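15 Mar 2022

Sourdough starter log, Cestley kitchen bench

OK so the rye starter is finally behaving! I switched it over to the Bech flour in February and for a while I thought I'd killed it (gray liquid on top, smelled like nail polish remover, very sad). Two feeds a day fixed it. This morning it had doubled in 4 hours and was still climbing when I went for coffee, so whoever has been sneaking it extra warm water, please keep going.

The white one is another story. It rises, sure, but it goes slack and soupy by lunchtime and the bread comes out with a flat bottom and one giant hole under the crust. I baked two loaves from the same dough yesterday, one after a short proof and one after 16 hours in the fridge. The fridge loaf weighed 559 g out of the oven and tasted way better, kind of nutty, but it spread all over the place when I tipped it out.

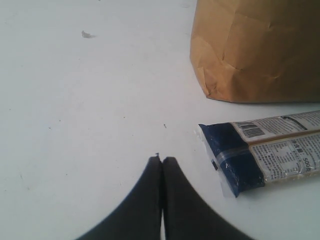
My guess is the flour again. The Dustoteo bag says bread flour but it feels awfully soft between the fingers, and the dough tears if I stretch it even a little. I'm going to try it half and half with the Stosulach stuff, same water, same salt, and see if it holds a shape. If it's still a pancake then I'm blaming my shaping, which was pretty lazy yesterday, I'll admit.

Oh, and the jar with the blue lid is the backup rye! It lives on the door shelf and gets fed every 6 days. Please don't bake with it.

Still to do: new rubber bands for the jars, and find the good lame (last seen next to the scale). More flour on the baskets next time too, the rye loaf stuck and I had to peel it out with a spoon.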